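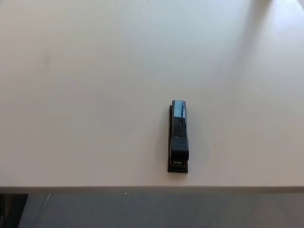
The pale table, September.

September, 11:40 p.m.
By Brigitta Ortner

Listened to the new governor of Calham on the radio again tonight. He says his people have found 218 missing road contracts and will get every cent back. Last month it was 200. I'd like to see one of them printed with a signature on it.

Ehlers promised the same thing when he came in, and he lasted 9 months. The bridge at Davska still has a rope across it. Six families on our street signed the letter about it and we got a form reply thanking us for our patience.

My sister thinks this one means it - she liked his voice. I asked her who is running the audit and she didn't know. Neither did the radio. Will call the district office in the morning and ask for the list.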